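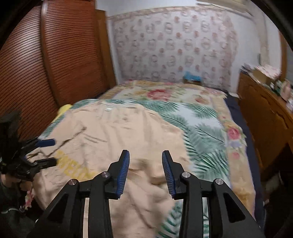

1. やったこと(先に要点)

両手に手持ちグリッパを1本ずつ持って、ベッドの上の布をつかむ・広げる・たたむ、を人間がひたすらやる。その映像と指の開き具合を記録して、模倣学習用のデータにする。今期の課題はここまで。学習そのものは来期の班に渡す予定で、この報告書はほぼ収集の話だけです。

提出日 2018年2月15日。実習科目「学習データ構築」最終レポート。班の名称はAndmont班。

目標は1000本。録ったのは1184本、そのうち139本を捨てた。目標は超えた。ただし中身の偏りはかなりある(5章)。

2. なぜ布、なぜ寝室

中間発表の時点では積み木と紙コップだった。机の上、背景は白、照明固定。きれいに録れるが、講評で「どの映像もほとんど同じに見える」と言われて終わり。その通りだったので題材を変えた。

布にした理由
・同じ形が二度と出ない。しわの寄り方が毎回ちがう
・両手を使う必然性がある。片手だと広げられない
・壊れない。落としても平気
・どの家にもある

場所は実験室をやめて普通の寝室にした。家具があって、物が置いてあって、壁紙に柄がある部屋。片付けてから録ると机上のときと同じことになるので、家具の上の物はそのままで録る、と班で決めた。ベッドの上も毛布、掛け布団、クッションなどを全部どけたりはしない。

毛布はヤシの葉柄の大きいやつを主に使った。柄が大きく文字も入っているので、たたんだときに表裏がわかりやすい。あとからラベルを付けるとき楽だった。無地のシーツは角がどこにあるのか映像からまったく読めず、ラベル付けで揉めた。最初から柄物だけにすればという意見もあったが、それだと柄に頼る学習になるかもしれないので無地も残した。

3. 道具

3.1 グリッパ本体

授業で貸与されたTrerkexの手持ち型。黒い樹脂の爪が2本、向かい合わせに閉じる。爪先は青い指パッドで、内側に細かい横溝。左右とも基本は同じ作り。

布に対してパッドの溝はかなり効く。中間発表まで使っていた平らなパッドだと、厚手の毛布を持ち上げた時点でずるずる落ちる。溝付きに替えてから落下が目に見えて減った。ただし薄い生地だと溝に糸が引っかかることあり。古いタオルを1枚だめにした。

リンクのピボットは使っているとゆるむ。ゆるむと爪先が左右でずれて、閉じたときに布の端を片側だけで押す形になる。これに気づかず半日録ったことがあり、その日の分はほぼ捨てた。以後、開始前に空で開閉して爪先が合うか見る。

3.2 カメラ

手元側に付けて爪ごと映す。広角なので周りは曲がって映る。最初は爪が映らない向きにしていたが、それだと布と爪の距離がわからない。両方の爪先が画面に入る向きで固定。毎秒30枚で記録。

もう片方の手のグリッパも画面に入ってくることが多い。じゃまに思えるが、両手作業なので入っていたほうがむしろ情報になる、という判断。消したり切り取ったりはしていない。

3.3 記録ソフト

Atallahという名前の自作スクリプト(前年度の班から引き継ぎ)。左右の映像と開閉値をまとめて保存する。時刻合わせが弱い。左右で少しずつずれていくので、各回の最初に両方の爪を同時に一回閉じる「合図」を入れて、後で手動で合わせた。これが一番時間を食った作業かもしれない。来年度は自動化してほしい。

4. 手順

実際に貼り紙にしていたもの。ほぼそのまま転記。

1)電池残量を見る。半分以下なら交換
2)爪を空で開閉。先端が合っているか
3)レンズを拭く。布ぼこりがすぐ付く
4)布を一度持ち上げて落とす。形を整えない
5)録画開始、両爪を同時に閉じる合図
6)課題カードを1枚引いて、その動作をやる
7)終わったら両爪を開いて静止、そこで停止
8)成否をノートに書く。迷ったら「迷」と書く
9)4に戻る

4の「形を整えない」が意外と守れない。人間はどうしても端を手前に向けて置いてしまう。落とす係と操作する係を分けたら少しましになった。

6の課題カードは次の5種。
・端をつまんで持ち上げる
・しわを伸ばす
・半分に折る
・両端を持って広げる
・枕側へ引き上げる

当初は「全部たたむ」もあったが、1本が長くなりすぎるし途中で失敗すると丸ごと捨てることになるので、分割した。分割後はつなぎの部分(持ち替えなど)がデータに入らなくなった。これは欠点。

腕の動かし方についても一応ルールを作った。ゆっくり、肘から先だけで急に振らない、爪を閉じてから引く。閉じきる前に引くと映像上は「つかんだ」ように見えて、実際には滑っている。あとで見返して判定できないのはだいたいこれ。

5. 結果

収集 1184本
不採用 139本
目標 1000本(達成)

不採用の理由で多かった順に。件数の内訳は途中でノートの書き方を変えてしまい、正しく出せないので順番のみ。

・合図の入れ忘れ、または片方しか閉じていない
・レンズのくもり、ほこり
・爪先のずれ(3.1の日の分)
・布が画面の外に出た
・途中で素手を使ってしまった

最後のは笑い話のようだが結構ある。グリッパで取れないと、つい指が出る。素手が写った回は途中まで良くても全部不採用にした。「途中まで使えるのでは」という意見もあったけれど、切る位置を決める時間がなかった。

課題別では「端をつまんで持ち上げる」が多すぎ、「枕側へ引き上げる」が少ない。カードは均等に引いたはずなのに、難しい課題ほど不採用になるので結果として偏る。録る前に気づくべきだった。後半で引き上げるカードを足したが追いつかず。

布の種類も偏った。柄物の毛布が主で、無地のシーツ、タオルが続く。薄手のものは上述の糸の件があってから避けがちになった。

6. ラベル付け

各映像に、課題名、成否、つかんだ時刻、離した時刻を付けた。二人で別々に付けて、合わないものは三人目が見る方式。

つかんだ時刻は開閉値だけでも出せると思っていた。だめだった。毛布の厚みで閉じきらずに止まるときと、空振りで途中まで閉じたときの値が似てしまう。映像と両方見ないと決まらない。結局ほぼ目視。

成否の基準も途中でぶれた。「半分に折る」の半分とはどこまでか。端が手のひら幅以内で揃えば成功、と決めたのは収集がかなり進んでからで、その前の分は付け直した。基準は先に紙に書く。これは中間発表でも言われていたのに同じことをやった、反省。

ノートの「迷」は後で非常に役立った。迷と書かれた回だけ先に見直せば、基準のあいまいな所がすぐ見つかる。

7. データの置き場所と形式

保存先は学科サーバのErkimsteadフォルダ。日ごとにフォルダを分け、その下に左、右、開閉値、ラベルの4つ。ファイル名の付け方は8月の予備収集分だけ旧形式のまま。変換スクリプトは書きかけ。予備収集分は上の1184本には含めていない。

住宅の室内が写るので、公開はしない。部屋の使用許可は書面でもらった。宛名のある郵便物などが映り込まないように、録る前に棚の上だけは確認した(片付けるのではなく、裏返すだけ)。

8. うまくいかなかった点、まとめて

・時刻合わせが手作業。左右のずれが長い回ほど大きい
・操作者が全員右利き。左手グリッパの動きが雑で、おおむむね右手が主役になっている
・照明の条件が少ない。夕方以降の回がほとんどない
・寝室1部屋に頼りすぎ。2部屋目を借りる話は日程が合わず流れた
・疲れ。グリッパを両手で持ち続けると手首にくる。長く続けた回の後半は動きが明らかに小さい。休憩の間隔を決めておくべきだった

部屋が1つというのは痛い。布だけ替えても壁紙と家具は同じなので、学習したものが別の部屋で動くかどうかはこのデータからは言えない。考察で「多様な環境」と書きそうになって消した。環境は多様ではない、布の形が多様なだけ。

9. 来期への引き継ぎ

先にやってほしい順。

(1)合図の自動検出。爪の開閉値の谷を探すだけでもたぶん足りる
(2)枕側へ引き上げる課題の追加収集
(3)別の部屋。できれば床の上の布も
(4)旧形式ファイル名の変換を終わらせる
(5)左利きの操作者を一人入れる

グリッパは2本とも返却棚の下段。予備のパッドは同じ箱。ピボットの締めすぎ注意、締めすぎると開きが悪くなって、トリガーを強く握ることになり余計に疲れる。ちょうどよい締め具合は言葉にしにくいので、空で数回開閉して引っかからない所で止めてください。

学習を試すなら、まず「端をつまんで持ち上げる」だけで小さく回すのをすすめます。数が一番あり、成否もはっきりしている。折る課題から始めると、失敗がモデルのせいなのかラベルのせいなのか区別できないと思う。

10. 分担と感想

操作、布を落とす係、ノート係を回り持ち。ラベル付けは全員。報告書は収集の章を先に書いて、残りを締切前日に足したので文体が揃っていません。すみません。

感想としては、布は思ったより難しい、機材の確認は思ったより大事、の2点。机上の積み木のときは1本録るのがあっという間だったのに、毛布になってから1本ごとに布を戻す時間のほうが長い。収集計画を立てるときに録画時間だけで見積もったのが間違いで、戻す時間と書く時間も入れて計画するべきでした。

付録:課題カードの文面、不採用ノートの写しは別ファイルで提出ずみ。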